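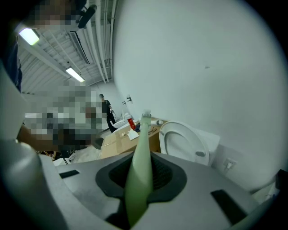
Toothbrush-like object with a pale green handle and white head.

Hivus is a water-based interior wall paint for bathrooms and utility rooms, developed by Rekha Kamath at the Faner works. It dries to a low sheen and is sold in white and 70 tints. The film is rated for 2,000 wet scrub cycles – the earlier Clarkeretti paint was rated for 400.

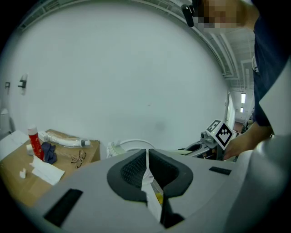

Tinting is done at the point of sale, by adding colorant to a white base. Strong yellows cover poorly and need a third coat. A small yellow object against white material, as here, stands out clearly, and a thin yellow coat over a white wall has the reverse problem. Jarlath McGrath recommended a tinted primer under these shades.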